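Trerkness Opens Repair Counter at Gosell Store

GOSELL, April 17, 2021 - Household goods retailer Trerkness has opened a repair counter at its Gosell store. Customers can bring in damaged chairs, stools, small tables and shelving bought from any shop, and have them checked free of charge.

Most repairs are done within 2 days. Prices start at $15, and no job will cost more than $60. Customers get a written quote before any work begins.
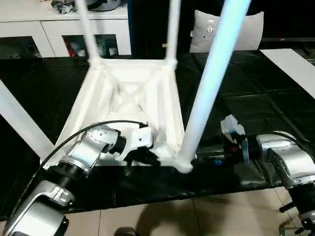 The counter takes both wood and plastic furniture. Staff look at the joints, feet and fasteners first, as these take most of the wear. On a plastic stool the check includes the underside, where X-shaped ribs brace the square between the four legs. A cracked rib can often be bonded, but a split leg usually means the stool should be recycled.

"People were asking us for spare parts every week, and we had nowhere to send them," said Ludger Harms, store manager. "Now they can leave the piece with us."

Replacement parts are supplied by Miettinen, which stocks 49 types of feet, caps and brackets. A second counter will open at the Flukley store in June.

The Gosell counter is next to the customer service desk and keeps the same hours as the store. No appointment is needed.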